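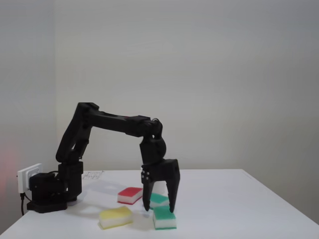
Household chore robots

Household chore robots are machines meant to do the jobs you'd rather skip, like wiping, sorting and putting away. I've kept up this entry for the Udberg home tech wiki for 4 years, and the short answer is still "some chores, sometimes."

Picking things up is where most people start. A sponge sounds easy, right? But it squashes, it tips over, and it likes to sit right up against its neighbors. An arm with two fingers has to get one finger down each side without shoving the next sponge along - harder than it sounds! Muthoni Gachanja ran 20 sponge pickups at her Tramness workshop in February and got 14 clean ones, which I thought was pretty great.

Wiping is tougher, as the arm has to press just hard enough (my own attempt mostly pushed crumbs around). Laundry is tougher again, and I still fold my own.

Shop floors are further along, mostly thanks to parts that show up in the same spot every time. Kitchens don't work like that, or mine doesn't.

See also: Dish loading, Grippers, Ondstead sorting bench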